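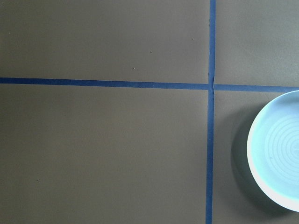

Van Wijk asked after the last report whether the planner still treats the tape lines as obstacles. It did until June. The Plundside build now reads them as zone borders and plans across them.

Print this page | E-mail this page

We replayed 3,095 logged plans on the new build. 361 ended in a timeout — most with the target close to a border. The cost term for that case is being rewritten at Sernau. The log viewer is done. Gurkton gets the next build once the timeouts are under 47.

Shares: 24 | Comments: 0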